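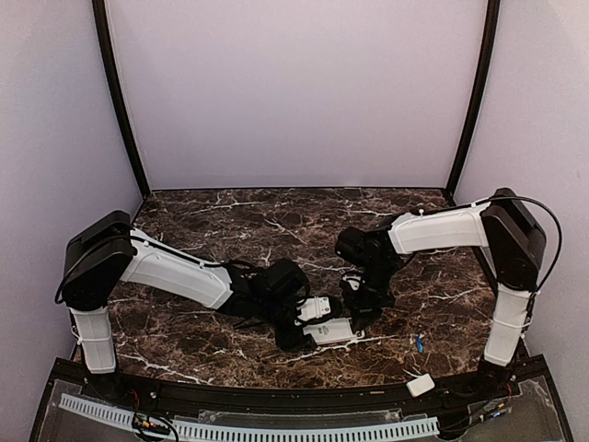 In Praise of the Dark Marble Table

My aunt had a rule about buying tables, which was that you should never do it on an empty stomach. She thought hungry people chose the first flat thing they saw. I ate a large breakfast before I went looking for mine, and I still came home with the one my whole family had advised me against, a dark brown marble-patterned top with white and cream veins wandering all over it. I have now lived with it long enough to say that my family was wrong, and since none of them will let me finish the argument at dinner, I am going to make it here.

The case against dark patterned tabletops is well known. They show dust. They make a small room feel smaller. They belong in the lobby of a bank, or in the kind of restaurant where the menus are heavier than the food. My neighbor Wilfredo Tolentino, who is a generous man in most things, looked at mine on the day it arrived and asked me which bank. He has a pale oak table himself and he oils it every March, and I have never once heard him enjoy doing it.

I will give him the dust. If you leave a dark table alone for a few days with the sun coming in low, you will see every speck that has landed on it, and you will feel judged. But I have come around to thinking that this is a point in its favor. On the beige table I had before, crumbs could settle in for a week without my knowing, and I would find them with my sleeve. Now I see them and I wipe them up. It takes a damp cloth and less time than it takes the kettle to boil, and then the thing looks wonderful again, which the beige table never did, clean or otherwise.

What I like best is the mottling. People say "brown" as if that were the end of it, but a good marble pattern has black in it, and a reddish brown that you only notice when the light is right, and then those veins that set off in one direction and change their minds. I have spent entire phone calls following one vein with my finger. My daughter used to say that one stretch of it was a river and the pale patch beside it was a town, and she named the town Clestau, and to this day if somebody asks where the salt is, the answer may well be "just north of Clestau." You can't do that with a plain surface. A plain surface gives a child nothing to work with.

Then there is the matter of how things look when you set them down. Put a white plate on a white table and you have a plate that has more or less vanished. Put the same plate on dark brown and it has an edge, and so does whatever is next to it. I lose my reading glasses less. I lose the remote less, although I grant you this may be because I bought a white one. When I am doing something fiddly, like changing a battery or sewing on a button, I can see the small parts, provided they are light-colored. A dark screw is another story, and for those I put down a dish towel first - an old plain one, kept in the drawer for that purpose.

The walls matter more than people think. I believe most of the complaints about dark tables are really complaints about dark tables in dark rooms. A strongly patterned top wants quiet around it. Mine stands in a corner painted a pale gray with some lavender in it, a color that looked like nothing on the card and that I nearly sent back, and I can tell you that the two of them get along beautifully. The walls stay calm and the table does the talking. If you have flowered wallpaper and a striped rug as well, then yes, you may find that dinner gives you a headache, and I would not blame the table for it.

I should say something about real stone, because someone always asks. Jolán Szekeres, who sold me mine out of a long, chilly showroom called Santoso, let me stand there stroking a slab of the genuine article for a good while before she told me the price, and then she let me stand there a while longer. She was very kind about it. She pointed out that real marble stains if you look at it with a lemon in your hand, and that it would take several strong people to get it up my stairs. Then she walked me over to the patterned tops, and that was that. Purists will say that a pattern is a sort of fib. I say that a tablecloth printed with cherries is also a fib, and people have been eating happily off those for generations.

And it has been a working table all along. Homework has been done on it, and taxes, and 513 paper stars for a school play that was then canceled on account of the flu. We have had six people around it in comfort, and rather more than that without. It has had hot pans put down on it by guests who should know better, and I have snatched them up again, and smiled.

Wilfredo came by last week to borrow a ladder and stayed for coffee. He put his cup down on one of the cream veins, moved it over onto the brown, and looked at it for a bit. He didn't say anything about banks. He did ask whether Santoso was still open, and I wrote the address down for him on the back of an envelope.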